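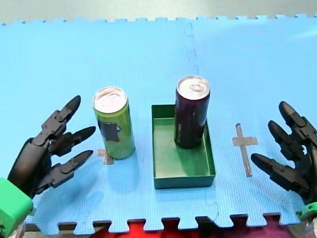 Why would anyone pay a company to tell them not to buy a robot? The question came from a plant manager in March, typed into the contact form on our old website, and we have been trying to answer it properly ever since. The short version is that a robot bought for the wrong job costs a lot more than we do. The longer version is the rest of this page.

About Bovel

Bovel helps small manufacturers, packers and warehouses plan for automation equipment. We write budgets, read quotes, sit through demonstrations and run trials on the kind of objects our clients handle. We do not sell robots. We take no commission from anyone who does, and we have turned it down more than once, in one case along with a very nice dinner.

There are 12 of us. Most came from purchasing or maintenance, a few from engineering. Between us we have signed for a good deal of equipment we later wished we hadn't, and a fair amount of it is probably still under a tarp in somebody's back building.

What we believe, as far as we believe anything

A demonstration is a sales tool. The part is always the right part, it always faces the right way, and the person running it has done it all week. We like demonstrations and we go to plenty of them, but we don't put numbers from them into a budget.

We are doubtful about payback periods. Nearly every quote that crosses our desks promises that the machine will pay for itself in 24 months. Different machines, different plants, different wages, and the same 24 months. When we ask how the figure was worked out, we usually get a spreadsheet in which the equipment never stops, never needs a new finger pad and never waits for a person to come and pick up what it dropped.

We are doubtful about hands, too. A many-fingered hand looks like it ought to do whatever a person's hand does, and buyers who have watched one for five minutes tend to want one. Sometimes they should have one. A good many jobs in packing need a plain gripper, or a suction cup, or a better chute. We would like the buyer to find that out before the purchase order goes in.

How we test

Our trials are dull on purpose. We use drink cans, trays, tape on a mat. A can is cheap, everybody knows what one is, and it has a way of showing up the difference between a gripper that holds things and a gripper that holds things in the brochure. Thin walls, slick paint, a rolled rim, a weight that depends on whether someone drank it first. If a supplier objects that cans are not a fair test, we ask what the client's product is and why it would be easier. 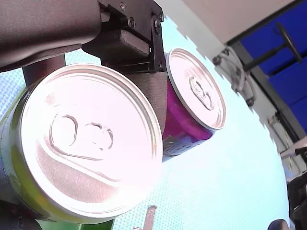
We keep the settings, the failed tries and the time spent setting up, and all of it goes to the client. Setup time matters most in our experience – it is the cost that gets left out of quotes, and it comes back every time the product changes. A plant that runs one item all year can shrug at it. A plant that switches items before lunch and again after can't.

We also write down who did the setting up. If it took a specialist, the budget needs a specialist in it, or a training line, or a service contract with a phone number that gets answered.

What the Wekunora job taught us

Our longest piece of work so far was for Wekunora, a contract packer that wanted to replace hand loading on its tray line. They came to us with a quote in hand and a budget already approved. The quote had 51 line items. It left out guarding, floor work, spare parts and the cost of stopping the line to put the thing in.

We priced the missing items and sent the total back. There was some silence. In the end Wekunora bought one cell where it had planned on 2, put off the other, and spent part of the difference on fixing the trays, which had been warping for years and would have jammed any machine on the market. We can't say this was the best possible choice. It was one they could pay for.

Where our planning sheets come from

The first version of our budget sheet was called Gilani, after the street where we rented our first office, and the name has stuck. It covers purchase, installation, tooling, training, spares, downtime and removal. People are often surprised by removal. Equipment has to leave the building some day, and the riggers charge for that as well.

Wovon is the newer one, meant for sites that are still a year or more from buying. It is mostly questions. Several clients have filled it in and decided to wait, and we count those as finished jobs and send a bill.

What we charge

A fixed fee, agreed before we start. It doesn't go up if you buy something and it doesn't go down if you don't. Travel is extra and we book the cheap seats.

What we won't do

We won't promise savings, and we won't tell your staff that nothing will change for them. We don't write reports to support a decision that has already been made – if you need one of those, the seller will usually write it for free.

Getting in touch

Send us the quote you have, even if it is a bad scan, and tell us what the machine is supposed to pick up. Samples of the product help. Please don't mail anything that leaks.

Page last updated Jan 26, 2018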